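Waiting Times and First Contact at Two Community Counseling Centers

Gijs Smits and Evelien De Bruijn
Supervisor: Theophilus Arthur
8 min read

Background

Our project looked at what happens between a person's first call to a counseling center and the first session with a social worker. We compared the centers in Clokham and Narklow. Both take self-referrals and both charge on a sliding scale. Clokham has a phone line staffed in the mornings. Narklow uses an online form and calls people back.

Method

The centers gave us intake records with names and addresses removed. After we took out duplicates and calls made on behalf of someone else, we had 1,248 records. We also mailed a short survey to 900 former clients and got 200 back. Uriel Varela, the intake supervisor at Narklow, explained how the staff code each case, which saved us from misreading the "closed" category. At Narklow, "closed" includes people sent on to another agency.
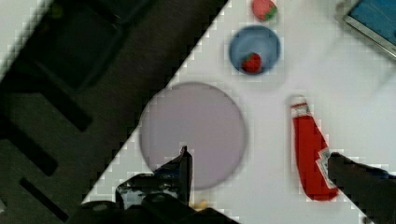 We counted waiting time in working days from first contact to first session. People who never came to a session were kept in a separate group. We had planned to sort that group by reason, but the reason field was blank in most of the Clokham records, so we dropped this part.

Results

Clients at Narklow waited longer for the first session, but fewer of them missed it. In the survey, Narklow clients often mentioned the callback. Several wrote that they had been told how long the wait would be and whom to call if things got worse. Clokham clients liked talking to a person right away, but some had to tell their story again at the first session.

Limits

We studied only two centers, and the people who returned the survey may have been the more satisfied ones. The records don't show how serious each case was. Velimir Angelovski read our first draft and pointed out that Clokham lost a staff member in May, so its waiting times after that month should be read with care. The tables by month are in Appendix B.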